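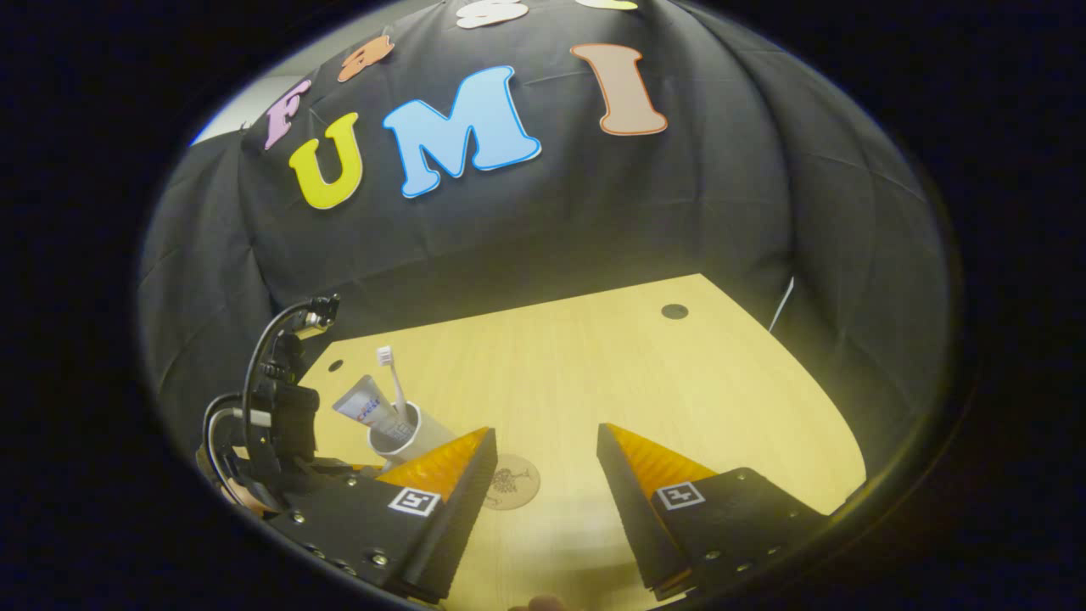 *Last updated: July*

I've been meaning to write about hems for ages, and what finally got me going was a pair of navy wool trousers I found at the op shop in Tarwood for four dollars. Four dollars! They were lovely through the waist and a good hand too long, and I very nearly left them on the rack because I couldn't face the faff of it all.

My mum always hemmed to the top of the shoe and that was that. I did the same for years, wearing flats to the fitting and then heels to the wedding, and wondering why my ankles looked so chilly in the photos. So these days I take the shoes along — the real ones, laces done up — and I stand the way I normally stand, which is a bit slouchy if I'm truthful.

Fumiko Kobori did the pinning for me this time (she has the little alterations place on Horgan Street, up the stairs past the bakery). She had me walk to the window and back before she'd put in a single pin, and then she took the back a smidge lower than the front. I'd never thought to ask for that! It sits beautifully over a boot.

She also left plenty of fabric folded up inside, so I can let them down again if I change my mind about shoes, and knowing me I will. Next I'm taking her the grey skirt with the wonky lining.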